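Variable speed pump swap – is the Soleo worth it over the Jekmont?

Started by porchlightpete, 12/08/2022

Hi all, long time reader, first time starting a thread, so please be gentle with me.

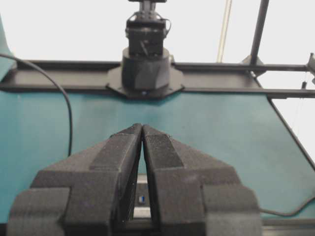
Our old single speed pump has been getting louder since May and I think the bearings are on their way out. The pool is 38 feet long with an attached spa, plaster, in full sun until the late afternoon, and we have the usual two oak trees dropping everything they own into it. The pump came with the house. I'd like to replace it over the winter while the pool guys are quiet and might answer the phone.

I have two quotes. One is for a Soleo variable speed and the other for a Jekmont, and the Soleo comes in $210 higher once the wiring is included. Both installers say theirs is the only sensible choice (of course they do). My wife would like it quiet, I would like it cheap to run, and we'd both like to stop reading brochures at the dinner table. Does anybody here own either one?

saltandpepper62 wrote:

Welcome, Pete! We've had the Soleo for three seasons now and I love it, I really do. We run it low and slow for most of the day and I can sit out with my coffee and hear the birds again, which I hadn't noticed I was missing until they came back. The keypad is a little fussy and you have to hold the menu button longer than you'd think, but once the schedule is in you hardly touch it. I'd pay the extra and not look back.

One thing to ask about is the unions. Ours came with them and it has made winter so much easier, but my sister-in-law bought hers someplace else and had to get them separately.

Deepend_Dale wrote:

I'm going to disagree a bit, with love. I have the Jekmont, and my neighbor has the Soleo, and standing between the two pads I could not tell you which one is running. Any variable speed is going to sound like a whisper next to an old single speed. The $210 would buy you a nice new cartridge or a good part of a winter cover.

Where I'd spend the time is on the installer. Who is coming out if it throws a code in the middle of July? My Jekmont fellow lives ten minutes away and picks up his own phone – I wouldn't trade that for a prettier keypad.

porchlightpete wrote:

Thank you both, this is already more useful than the brochures. Dale, that's a fair point about service. The Soleo installer is a bigger outfit called Han and they're an hour from us. The Jekmont quote is from a one-man shop just across town.

Should have mentioned that we have a heater too, a Ziter gas one, and it's only a few years old. Does that change anything?

saltandpepper62 wrote:

It does a little! The heater needs enough water moving through it or it won't fire. You'd set one speed for heating and a lower one for ordinary filtering. Your heater manual will have the minimum flow in it. Ask whoever installs the pump to set that speed with the heater running while they're still standing there, and to write it on the inside of the timer box. Ours didn't, and I spent a whole chilly weekend pushing buttons with the grandkids wrapped in towels asking me if it was warm yet.

millie_on_maple wrote:

Can I put in a word for doing neither just yet? If it's only the bearings, a motor shop can often put new ones in for a lot less than a new pump. We had that done and got four more years out of ours. I know the variable speeds save on power, but we only keep our pool open for part of the year and the savings never looked so wonderful on my own electric bill as they did on the salesman's sheet.

Deepend_Dale wrote:

Millie, I'd agree with you if he had a short season, but he says full sun and a spa, so I'm guessing that pool is open a good long while. Pete, what are you paying now? I kept my bills from before and after, and with our rates the pump was the biggest thing in the house after the air conditioning. Also check whether a replacement motor like your old one can still be bought. The rules changed and some of the bigger single speeds are hard to find.

millie_on_maple wrote:

Well, bearings aren't a motor, Dale, but I take the point! And yes, if it's open most of the year I'd lean toward a new one. I just don't like to see a decent pump go to the dump over a noise.

basin_and_range wrote:

Coming at this from the plumbing side. Whichever you choose, ask how they plan to tie into the suction line. On my first install they put an elbow right up against the pump inlet to save moving the pad, and it pulled air and grumbled the entire time we owned it. You want a straight run going in, as long as there's room for. Your two quotes may not be for the same amount of pipe work, and that could be where your $210 is hiding.

Also, 38 feet with a spa attached usually means a few valves. If any of them are stiff, have them replaced on the same visit while everything is drained down.

porchlightpete wrote:

I just went and dug both quotes out of the kitchen drawer and basin, you're right. The Han quote has new pipe and two valves listed. The Jekmont one only says "install pump" and a price. I'll call him in the morning and ask what that covers.

Dale, I'll have to look for the bills, my wife files those. We close for maybe two months and that's mostly out of laziness.

saltandpepper62 wrote:

Two new valves for that money makes the Soleo look even better to me, but I would say that! Do let us know what he tells you.

Deepend_Dale wrote:

He may well put the valves in for the cost of the parts if you ask him nicely. Mine did. Get it in writing either way, and ask him about the warranty on his labor while you've got him on the phone.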